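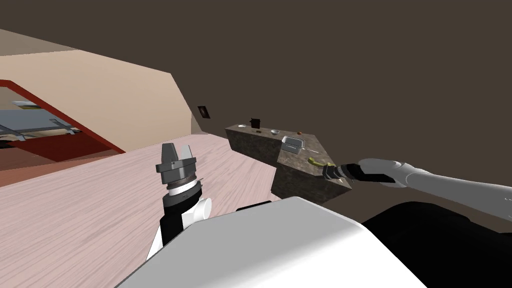 Two-week notice or just leave when they ask? (warehouse to office move)

marlowe_k
Hi all, long time reader, hardly ever post. I've been on the packing side at Fankhauser for a bit over three years and last week I finally got an offer for a desk job, scheduling and dispatch at a smaller outfit called Stimitz. Better hours, no more 5 a.m. starts, slightly less money until the probation is over. I said yes on the phone and then signed the thing the same evening.

Here's my problem. My handbook says 14 days notice. The new place would love me in sooner because their current dispatcher is leaving and they want me to sit next to him while he's still there. My supervisor, Fabian, is a decent guy and I don't want to burn him, but we're heading into inventory and I know he's going to ask me to stay longer, not shorter. So do I give the 14 days and tell the new job to wait, or ask to be let go early? And do I need to write a proper letter or is an email okay?

tinroofed
Congrats! Give the notice the handbook says, start to finish, and don't overthink it. If Stimitz is any good they'll wait. A place that gets huffy because you want to leave your old job properly is telling you how they'd treat you.

Email is fine where I work, but check if yours says "in writing and signed." Mine did, once, and I had to drive in on my day off to sign a piece of paper that somebody then lost.

dolores_in_dispatch
I'm going to disagree a little. I do dispatch and the handover really does matter. Every customer has their own weird thing (this one only takes deliveries at the side gate, that one wants a call before the truck leaves and NOT a text) and none of it is written down anywhere. Three days next to the old dispatcher is worth a month of figuring it out alone. I would at least ask Fankhauser for an early release. Asking costs you nothing. Just ask nicely and have a date ready.

tinroofed
Asking can cost you the reference, though. I've seen supervisors get very cold very fast around inventory.

marlowe_k
That's what I'm scared of, yeah. Fabian wouldn't, I think, but his boss might. His boss is Cyrill Camenzind and I've spoken to him maybe twice, and one of those times was about parking.

oldgreenthermos
Ex shift lead here, retired now, so take it for what it's worth. Tell Fabian in person first, before anything goes in writing. Catch him at a quiet moment, not at shift change. Say you have a new job, say the last day you'd planned on, and then stop talking. People always ramble at that point and end up promising things. I had a fella who came in to resign and left my office having agreed to train two people and cover a Saturday!

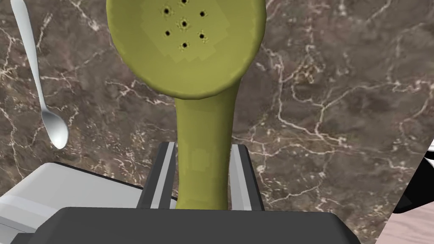 Once he's had a minute with it, you can bring up leaving early. Something like, "If it works for you, I could finish up on the earlier date, and I'll spend my last shifts showing someone my stations." Then he has something to take upstairs. If the answer is no, it's no, and you work your notice with a good face on. And keep a copy of whatever you send.

pbj_again
Do you have vacation days left? That's the thing I'd look at before any of this. At my last job I had unused days and HR let me take them at the end, so my last day on the floor was well before my last day on paper. But my sister's company paid hers out and wouldn't let her use them during notice at all. Ask HR which way they do it.

Also read the new contract to see if you can be on their books before you're off the old ones. Some places really care about that.

marlowe_k
Oh, I hadn't thought of vacation days. I think I have four left? The app we use for time off (Cleseo) shows one number and my pay stub shows another, of course it does.

dolores_in_dispatch
Get that sorted in writing before you resign. Take a screenshot. I lost a chunk of pay at Gurelier because once I'd handed in my notice my login was shut off and I had nothing to show them. We went back and forth for weeks and I finally got $2,837 out of it, that was overtime and vacation together, and only because I still had old stubs in a kitchen drawer.

tinroofed
Okay, that one I fully agree with. Screenshots first, talk to Fabian second, letter third.

quietaisle
Am I the only one who'd skip the "may I leave early" part completely? You've been lugging boxes for them for years. If they wanted to let YOU go, I doubt they'd worry about your handover. Pick the date that suits you and tell them.

oldgreenthermos
You can do that, but it's a small business town in a lot of places, and dispatch people talk to warehouse people all day long. There's a good chance marlowe will be phoning Fankhauser's loading dock from the new desk.

quietaisle
Fair, if they're a customer. I still think folks are too polite about it.

marlowe_k
They are a customer, haha. So I'd better be nice.

How long should the letter be, by the way? I wrote one last night and it was a page and a half and very emotional.

pbj_again
Noooo. Some 60 words, tops. That you're resigning, your job title, your last day, thanks for the time there. Save the emotional one for a card to the people on your shift.

marlowe_k
Done, it's much shorter now. I did the screenshots at lunch and I'm going to talk to Fabian tomorrow after the morning trucks are out. Will post what he says about the early date.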